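Automation at Stitley

Stitley is a textile pattern company that draws and sells repeat designs for curtain, upholstery and shirt fabrics. It was founded as a drawing office and for most of its history every design was prepared by hand, from the first pencil sketch to the punched card or film used by the mill. Since the introduction of automatic tracing and robotic cutting, much of the later work has been done by machine. The first drawing is still made on paper.

Background

Before automation, a design passed through four rooms. A designer made a pencil drawing, a copyist redrew it in ink, a repeat drafter fitted it to the width of the cloth, and a cutter made the sample templates. Stripes and curved bands were thought of as the hardest work for copyists, as any unevenness between neighbouring lines showed up clearly once the cloth was woven. At its largest the drawing office employed 118 people, more than half of them copyists and drafters.

Introduction of machines

The first machine was a flatbed scanner with line-tracing software supplied by Kerkar, a maker of equipment for print works. It was bought under Abdelkrim Mahrous, then head of production, and was meant only for reprinting old designs from the archive. The archive held 3,595 sheets, many of them fading. Within two years the same equipment was being used for new work.

A cutting arm followed in June of the next year. It was installed by Öztürkmen, which also trained the first operators. The arm takes card from a stack, cuts the template and places it on a rack. It replaced hand cutting for all but the largest pieces. A second arm was added later for fabric swatches.

Drawing by hand

Designers at Stitley continue to work in pencil. An attempt to move them to drawing tablets was given up after a trial run by Sigrun Haugen, who found that sketches took longer to reach an agreed form and that designers tended to settle on a first version too early. On paper, lines are drawn lightly, rubbed out and drawn again until the spacing is right.

The tracing software has affected how this is done. A copyist could tell a stray mark from an intended one, but the scanner often cannot. Rubbed-out lines that leave a groove, smudged graphite and loose crumbs may all be picked up as part of the design. Designers therefore spend more time cleaning their sheets than they did before, and use softer erasers.

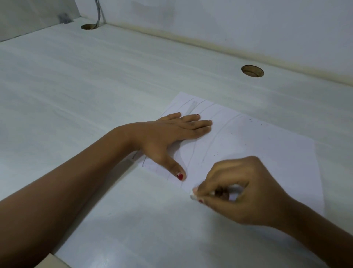
Effects on staff

No copyists have been hired since the second arm was installed. Some of those already employed became machine operators or checkers, and others left. Checkers compare the traced file with the pencil sheet on a screen and correct faults before the file goes to cutting. The work is better paid than copying was, but former copyists have described it as more tiring for the eyes and less varied.

Nouhaila Hegazy, a copyist who became the first full-time checker, wrote the handbook used to train new staff. It lists the common tracing faults, among them doubled lines, closed gaps and curves broken into short straight pieces. Checkers are asked to return a sheet to its designer if it needs more than 100 corrections.

The role of the cutters changed most. Hand cutting was a skilled trade with a long training period. Operators of the cutting arms are trained in a few weeks, and their duties are mainly loading card, changing blades and clearing jams. Two former cutters were kept on for oversized templates.

Working hours also changed. The cutting arms can run in the evening, and a late shift was introduced for operators. Designers and checkers remain on day hours.

See also

Lamimico (template card)
Repeat pattern
Jacquard weaving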